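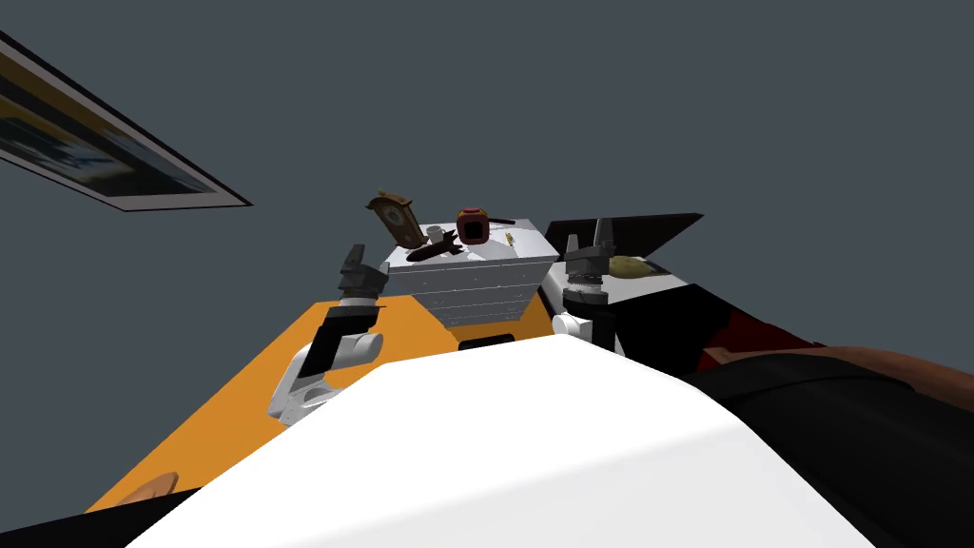 Notes on the Transfer of the Chair at the Brindholm Regional Assembly

By Thenmozhi Shenoy
January
2 min read

The Brindholm Regional Assembly has a new chair. Driss Zerouali took over the office from Revathi Venkataraman at the close of the winter session, and he will serve in an acting capacity until members hold a full election in the spring. I attended from the public gallery, as I have done for most sessions since I began writing this blog.

The standing orders are clear on the matter. When a chair leaves before the end of a term, the deputy assumes the office for the period that remains. The deputy may not appoint new section heads or amend the budget during that time without the consent of 30 members. The assembly has 49 seats, so the threshold is a demanding one.

Ms. Venkataraman's statement was brief. She thanked the clerks, recorded her regret that the Unnithan boundary review had not been completed, and asked that the papers be passed to her successor in full. The review received 2458 written submissions from residents, and I understand that a summary will be laid before members at the next sitting.

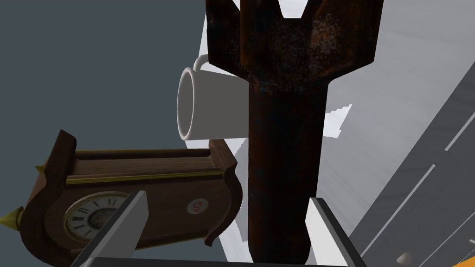 A rusted, finned metal object, shaped like a bomb.

Mr. Zerouali's first ruling concerned speaking time. Members from the Branon district had asked for seven minutes each in the debate on rural bus routes. He allowed five and held to it, including with members of his own group. Benjamín Yáñez objected on a point of order and was heard, but the ruling stood.

My own view is that an acting chair should publish a list of the decisions he intends to leave to an elected successor. The current rules do not require such a list. Ruby-Lee Wihongi made a similar proposal during the last vacancy, and it was referred for further study without a date for its return. I have written to the clerk's office to ask what became of it, and I will post the reply when it arrives.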